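Notes from the Pellden evening

I got home from the September meet-up at Pellden with a page of scribbled notes and a dead phone, so I'm writing this up before I forget who said what. It was the first one I'd been to since spring. The room upstairs had been rearranged, with the screen now on the long wall, and it is much easier to see from the back.

Orathai Paisan opened the evening and kept her introductions short. There were three talks on the list, then a break, then an hour for people to try things out for themselves.
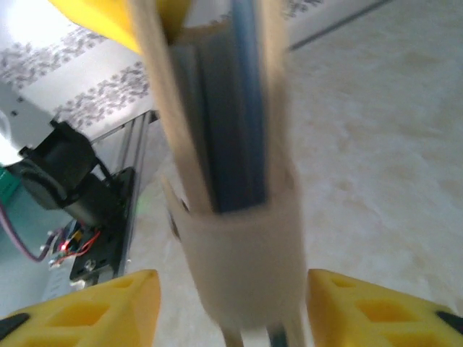 7 min read

The first talk was Wichai Chaimongkol on projection mapping. He has spent most of the year on a job for the old corn hall, where the front of the building has eleven windows fewer than the drawings say it has. The drawings were made before a row was bricked up, and he only found out when he stood across the street with a laptop and nothing lined up. He ended up measuring the whole front again by hand, which took two mornings, and then redrawing his masks from scratch.

What I liked was that he showed the bad version first. You could see the window outlines drifting off to the right by the time they reached the far corner. He then showed the same loop after the fix and talked through the order he works in now: fix the projector position, mark the feet of the stand with tape, line up the four outer corners, and only then touch anything in the middle. I have always started in the middle. I'll be changing that.

Somebody asked about brightness. He said the street lamp opposite was a bigger problem than the projector, and that the council had agreed to switch it off for the two nights of the show in October.

The second talk was the one I'd gone for. Wanpen Thepsuriya runs a small studio, just called Thepsuriya, and they have been making sound pieces for museums that change as you walk through a room. The piece she brought along uses 128 short recordings from a fish market, and the software picks between them depending on where you are standing and how long you've been there. If you stop by one of the speakers it gets quieter and closer. If you keep walking you mostly get the crowd.

She was clear about what hadn't worked. The first build had 272 recordings and visitors couldn't tell any of them apart. Cutting the set by more than half made the room feel larger, and I've noticed the same thing with my own recordings on a far smaller scale. She also said the floor sensors were a mistake. They've gone over to Purora, a tracking package I hadn't heard of, and it runs on an ordinary desktop machine. I've written "look up Purora" in my notes and underlined it twice. 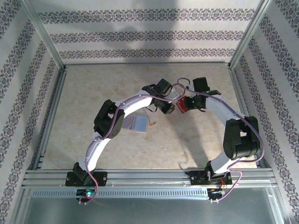 There was a bit of a discussion after that about whether people should be told how a piece like hers works before they go in. Vichien Klinhom thought a sign by the door spoils it. Wanpen said they tried it both ways and that without a sign, a fair number of visitors stood in the doorway, heard a fish market, and left. With the sign they walked about. I'm on her side, though I would keep it to one line.

The third talk was short. Prasert Kongkaew went through how he backs up a live visuals set, and it was the least glamorous talk of the night and probably the one I'll use most. His main points, as I wrote them down:

Render everything to one codec before the show, even the clips that already play fine.

Keep a second laptop switched on with the same set loaded. A second laptop in a bag doesn't count.

Label both ends of every cable.

Have one still picture ready on a separate input, so there's always something to cut to.

He had a spreadsheet of 1,056 clips with their lengths and frame rates, and he scrolled down it for a while to make the point. I have perhaps a tenth of that and no spreadsheet.

The break ran over, as it always does. The tea was good and the biscuits went early. I talked to Orathai about doing a short slot myself on contact microphones, and I seem to have agreed to it, so that is something to worry about over the next few weeks.

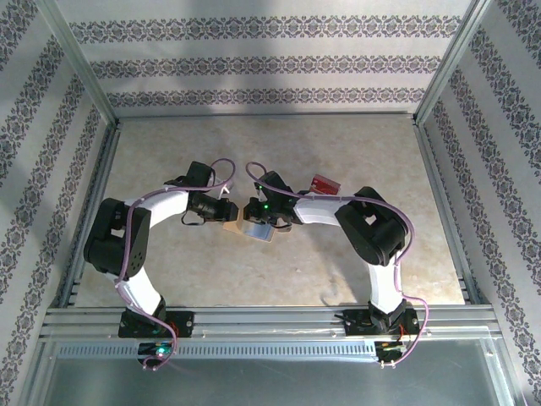 Filed under: Meet-ups, Sound, Projection

For the last hour I mostly stayed with Wichai's demo. He had brought a small projector and a stack of white boxes, and you could have a go at lining up a grid on them. I got the top box right and the bottom two wrong. It's harder than he makes it look, mainly because moving one corner pulls the other three slightly, and you end up chasing them round.

The next one is in October, same room, and doors are half an hour earlier. Privetia are lending a pair of better speakers for it, so Wanpen may bring the full piece and set it up in the downstairs room. If you want to show something, speak to Orathai soon, as there was only one slot left when I went home.

I still need to find out whose umbrella I've got. It's dark green with a wooden handle. Leave a comment if it's yours and I'll bring it along.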